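Friday, February 15, 2019

The old tower lives another year (probably)

So I finally opened up the desktop! It has been sitting under my desk in Clastholm since we moved, wheezing like an accordion every time I open more than a few browser tabs, and I kept telling myself I'd replace it. Then I saw what a new one costs and decided that a can of air and a Saturday were a much nicer idea.

I bought it secondhand from Fermín Benítez, who was moving back to Barrientos and didn't want to ship it. I paid him 600 kroner and a lasagna, and it came with a keyboard that I still hate. The side panel took me ages. One screw was in so tight that I went next door to borrow a better screwdriver from Frøydis, and then of course I stayed for coffee (two cups, and a long talk about her new shed).

Anyway, the panel came off and I got my first proper look at the cabling. I had pictured something tidy, everything tucked away behind a tray like in those build videos. Ha! Older office towers weren't made for showing off, and the wires go pretty much wherever they like. There's the green motherboard with its black memory slots, the fat bunch of yellow, black and orange wires coming out of the power supply, and one bright blue SATA cable looping over the whole mess as if it owned the place.

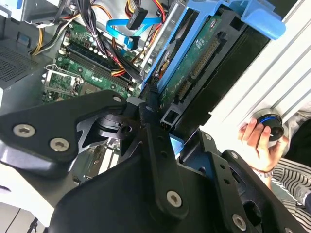 Do you have to unplug every cable before you clean the inside of a computer?

Only the ones on the outside. Shut it down, pull the power cord, hold the power button for a few seconds, and leave the internal cables where they are unless one is blocking a fan or you're swapping a part.

I did want to swap a part, so I had more fiddling ahead of me. The plan is a solid state drive in place of the old hard disk, and Aino Heiskanen says I'll feel like I have a whole new machine. She also told me to wrap a bit of tape around each connector and write on it where it goes, and wow, do that! I've had a drawer of mystery cables for 14 years and it never once crossed my mind.

The dust was worst around the processor fan. Short bursts of air, a finger on the blades so they don't spin like crazy, and a soft paintbrush for the corners. I took the whole thing out on the balcony for that and sneezed all the way through it.

The drive is coming from a shop in Vustbridge and should be here next week. Until then the side panel is leaning against my bookcase with its screws in an egg cup.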